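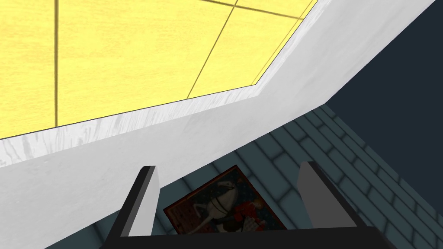 Contents | Previous | Next | Index | Print this section

4. Setting up the practice cell in simulation

Rillitz Pick Cell, operator's guide. Section kept by Naa Gyamfi, Clellville shop. Complaints go to Dzifa Osei, who has a drawer for them.

Do all of this in the simulator before you touch the real arm. The simulator has never sent us a bill for a bent finger.

4.1 Load the room

1. Start the simulator and open the scene called Yakubu. It has a yellow tiled top with a white ledge, a navy wall and a blue-grey brick floor. Philomena Osei chose the colors and stands by them.

2. Wait for the textures to finish loading. If the bricks come up plain gray with no mortar lines, close the scene and open it again. Clicking harder does nothing.

3. Switch to the wrist view. You want both fingers in sight, with the black base along the bottom.

Note: The wrist view hides whatever sits close under the base. The lower part of the card will disappear behind it when you come in near. Leave the camera alone. Three people have "fixed" this and we have put it back three times.

4.2 Place the card

4. Drop the practice card on the floor, face up. The standard card is the one with the white horse and the figure in red. Any flat card will load, but the saved settings were made with the horse.

5. Turn the card a little off square. A perfectly straight card teaches you how to pick up perfectly straight cards, and Clutow has yet to ship us one.

6. Bring the gripper over until the card lies between the fingers. Compare the gap on each side. If the right finger stands farther off than the left, shift the base toward the narrow side and look again.

CAUTION: Do not close the fingers to center the card. In the simulator it may slide along politely. A real card buckles.

4.3 Set the fingers

7. Open the Grip page and set the opening to 30 percent more than the card width.

8. Set closing force to 8 and leave it there. The slider goes higher, for reasons known to whoever drew the slider.

9. Check that the pale inner faces look at each other across the gap. If one is turned away, reload the finger model from the Parts menu.

10. Lower in small steps. Stop if you get message 405 (finger near fixed surface). The usual culprit is the ledge: back straight up, move out over open brick and start the descent again.

4.4 Save and hand over

11. Run the pick 12 times, moving the card a little between runs. Write down every miss, including the ones you feel were the card's fault.

12. Save under your own name. Araba Akpalu cleared out nine files called "final" in December and would like a rest.

13. Send the log to Naa Kpodo before loading the settings on the real cell. She unlocks the arm when she has read it.

For finger pad replacement, go to section 5.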